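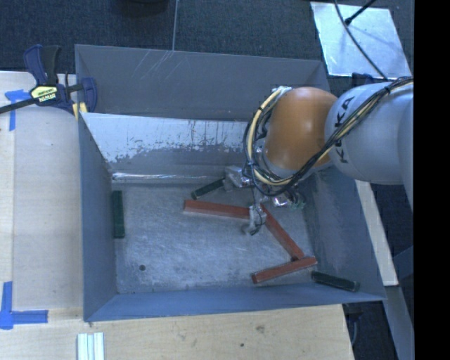 Wardale metal bin, gray, shown with red and green blocks.

Wardale Open-Top Metal Bin, Large
Item no. 2659
Price: $199 each
Usually ships in 3 business days

The Wardale large bin is an open-top metal container for loose parts, offcuts, blocks, castings and other items that get handled one at a time. It has four fixed walls and a flat floor. There is no lid, no divider and no drop gate. It is meant to stay in one place on a bench, a stand or a low platform while people or equipment work out of it from above.

The bin in the photo has seen use, and the floor shows wear. New bins ship with a clean floor. Expect the bare metal inside to pick up scuffs and dull patches once parts start sliding around on it. The wear is on the surface and has no effect on the load rating.

What it's used for
Most of our customers buy this bin for one of these jobs:
Holding mixed parts next to an assembly or sorting station
Collecting cut blocks and short lengths from a saw
Keeping test pieces together in one spot
Returns and rework that need to be looked over before they go back on the shelf

It isn't a good choice for liquids, powders or anything fine enough to work its way into a corner seam. The seams are welded but not sealed. For those materials look at the Rukano lined tub, which has a one-piece plastic insert.

Construction
The walls and floor are steel. The outside is painted gray. The inside floor is left unpainted, as paint there chips early and ends up mixed in with the parts. The top edge is folded over so there is no raw edge where hands and sleeves go in and out. Corners are welded full height.

The floor is level all the way across. Long pieces such as rectangular blocks will lie at whatever angle they land, and they can end up touching one another or resting close to a wall. If you need your parts lined up, use the divided version or add the slotted floor insert listed under Accessories.

Reaching in
All four sides are the same height, so the bin can be worked from any side. If something is going to reach in from one side only, set the bin so the parts you need most often are within reach of that side, and leave clearance over the opposite wall. Pieces standing close against a wall are harder to get hold of than pieces in the middle of the floor. A foam strip along the base of the wall will keep them out a little. Strips are sold by the pair.

Keep hoses and cables tied up where they pass over the top edge. The edge is folded and smooth, but a cable dragged back and forth across it all day will still wear through its jacket.

Specifications
Type: open top, fixed walls
Material: welded steel
Outside finish: gray paint
Inside floor: bare metal
Rated load: 3,000 lb, evenly spread, bin on a flat surface
Stackable: no
Forklift pockets: no
Drain hole: no (can be added, see Options)
Assembly: none

The load rating applies only with the full bottom supported. Do not hang the bin by its walls or set it across two rails. If it's going on a stand, the stand has to carry the weight of the bin and the contents together. The Andcombe flat stand fits this bin and bolts down to a concrete floor.

Options
Drain hole with plug, placed at any corner
Rubber feet, glued, for use on a bench top
Paint in black or safety yellow in place of gray
Divided version, one fixed wall across the middle

Options have to be ordered with the bin. We can't add a divider or a drain after it ships. Painted colors other than gray add a week to the lead time.

Accessories
Rubber floor mat, cut to fit. Cuts down on noise and slows the wear on the floor. Wood parts slide less on it.
Slotted floor insert. Holds rectangular pieces in rows.
Foam wall strips, pair.
Becerra label holder, magnetic. Sticks to the outside of any wall and takes a standard index card.

Care
Sweep or vacuum the floor when dust and chips build up. Wipe with a dry cloth, or a damp one if the bin is dried right after. Bare metal will rust if water is left standing on it. A light coat of oil is fine for metal parts, but skip it if you're storing wood, which will soak it up and stain. Touch-up paint for the outside comes in a small can and is sold separately.

Check the corner welds once a year. Take the bin out of service if you find a crack.

Shipping and returns
Bins ship one to a pallet by ground freight. A liftgate is extra, so tell us when you order if you don't have a dock. Look the bin over before you sign for it and write any dents on the delivery slip. Unused bins in gray can be returned within 30 days. Bins with options are made to order and can't be returned.

Blocks shown are not included.

Related items
Wardale Open-Top Metal Bin, Small
Wardale Divided Metal Bin, Large
Andcombe Flat Stand
Rukano Lined Tub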